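Karngate Home Hub review: 5G internet, with caveats

Karngate says its new 5G home router will replace your cable line. I have heard that one before, so I put it in my upstairs office in July and canceled nothing.

Setup was painless. You plug it in, scan a code and wait for the light to turn white. The app wanted my location, my contacts and permission to send me "tips." I said no to all three and it worked fine.

Speed is where the box and I part ways. It promises 2173 Mbps. My best result was 900, at six in the morning, with the router pressed up against the window. By eight in the evening I was down to 25, and a video call with my editor, Oriana Cisternas, froze twice. 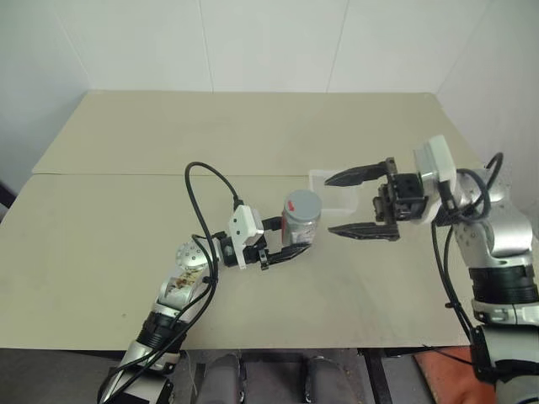

Moving it downstairs made things worse. The signal meter in the app still showed four bars — I no longer believe the meter. Support told me to restart the router, then told me again.

The older Jirkow model I use as a backup never got past 300, but it held that number all evening. It also has four Ethernet ports. Karngate gives you one.

If your cable company is awful and you live close to a tower, try it during the return period and test it after dinner. I sent mine back.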